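## 9. Sorting and Carrying

Use the Duronstead basket for dry laundry and folded linens. Let anything dripping drain in the sink first.

1. Set the basket on a flat surface. A couch or bed is fine, but keep it clear of the edge.
2. Put heavy items in first – jeans, bath towels, sweatshirts.
3. Lay lighter items on top and press them down gently. Stop when the load is almost level with the rim.
4. Check that no cloth is hanging out through the oval handle opening. Push any loose folds back inside.
5. Lift with both hands and keep the basket upright.

**Note:** Don't line the basket with a plastic bag. The small round holes in the wall let air reach the clothes, and a liner blocks them.

**Caution:** Do not drag a full basket by the yellow grip. Do not stand or sit on the basket, even when it is turned upside down.

To clean, empty the basket and wipe it with warm water and dish soap. Clear lint from the holes with a soft brush – an old toothbrush works. For replacement parts, quote item 829.
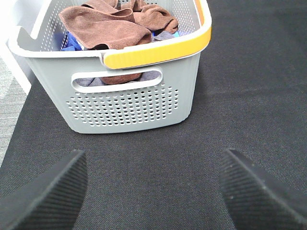 Fig. 9. Loaded basket, showing the handle opening, air holes and yellow grip.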